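Hinside Lost Property Log

README, version 3

Hello! If you've landed here you probably want the spreadsheet of everything people leave behind at a swimming pool, and that's what I've got. It has 3308 rows, one per item handed in at the front desk of Hinside Baths, typed up by me from the paper books the desk has kept for years. I started because I'd lost a pair of goggles and got curious about how many other people had (a lot, it's goggles all the way down).

What's in the folder

log.csv is the main file, with 14 columns.
categories.csv lists the 73 item types I settled on, with a short note on what goes where.
notes.txt has odds and ends, mostly crossings-out I couldn't make sense of.

The columns you'll want

month: month and year the item was handed in. The books often skip the day so I gave up on days completely.
item: what the desk wrote down, word for word, spelling and all. I love these. "1 sock (good)" is a real entry and so is "hat, possibly tea cosy".
category: my tidy version, picked from categories.csv.
colour: only filled in if the book gives one. Purple and lilac are both kept as written, I didn't merge them, and neither did I merge navy with blue.
where_found: poolside, changing village, showers, café, car park or unknown.
claimed: yes, no or blank. Please read the bit below before you use it!

The other columns are mostly page references so I can find my way back to the paper.

How I did it

Evenings, a mug of tea and a ruler to keep my place. I typed the item column first for a whole book, then went back through and did the categories in one sitting, as I kept changing my mind when I did them row by row. The showers were the hardest. Is a bottle of two-in-one a shampoo or a conditioner? I made it a shampoo. Body wash gets its own category, and anything the desk only called "bottle" is under bottle_unknown, which is a bigger pile than I'd like. Drinks bottles are separate if the book says so, and if it doesn't they're in the unknown pile as well.

To check myself I retyped 25 pages from scratch and compared them with the first go. Most of the differences were in colour, where I'd been lazy and left things blank. I fixed those pages but haven't been back through the rest, so treat blank colours as "maybe not written down, maybe me".

Things to be careful with

The claimed column is wobbly. Some people on the desk ticked things off when they went back to their owner, some drew a line through the whole entry, and one book uses a little star that could mean either claimed or thrown out. I left the stars blank.

There's a gap in one November when the showers were shut for retiling. The pool was open, so you still get goggles and floats, but hardly any toiletries. It doesn't mean everyone suddenly got careful.

Cheap things are undercounted. A half-used shower gel tends to go straight in the bin unless the cleaner is feeling kind, whereas a watch gets written up with a full sentence. So please don't use this to say what people lose. It tells you what got written down.

There are no names, phone numbers or locker numbers in here. The paper books do have some and I left them out while typing, including on labelled school kit, which just says "named".

What it's good for

Practising your tidying-up skills, mainly. The item column is a lovely mess for anyone learning to clean text. A friend used it for a bar chart lesson and that went down well too. I wouldn't plan a new locker room with it.

Using it

Help yourself, share it, change it, just say where it came from. If you spot a typo tell me which row, and if it's in the item column check it isn't the desk's own typo first, because those are staying!

Next on my list is the Oltemdale pool, which has fewer books but much worse handwriting.
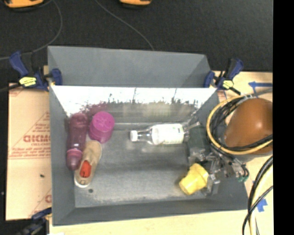

Translucent purple bottle at the left side of a grey bin.

Related
Oltemdale Pool Opening Hours, Typed Up
Dovevel Bus Shelter Notices
Ledesma Allotment Swap Lists
Hinside Baths Café Menus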